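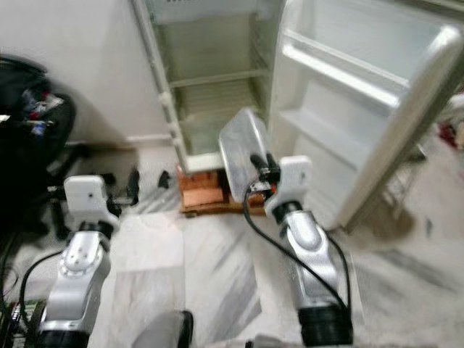 One respondent at Abdella said an empty refrigerator was the only kind she trusted. The Pladbridge survey covered 108 households, and most disagreed.
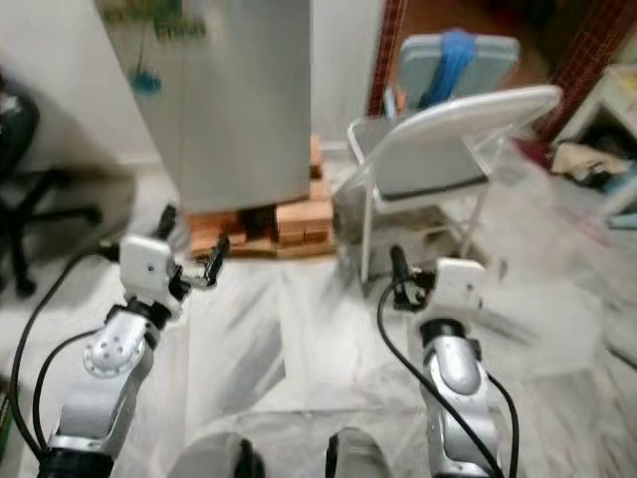 Photo: Stolance project

Raising the appliance on wood was common and fiercely defended.
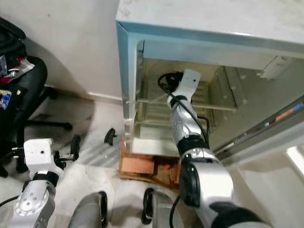
Door shelves fill first. Colorful odds and ends along the top of the door, as in this unit, tends to outlast its owners' plans for it. 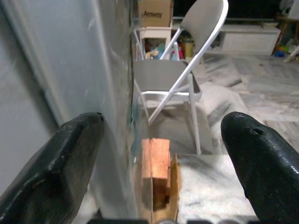
Figure 4. Wooden block on the floor.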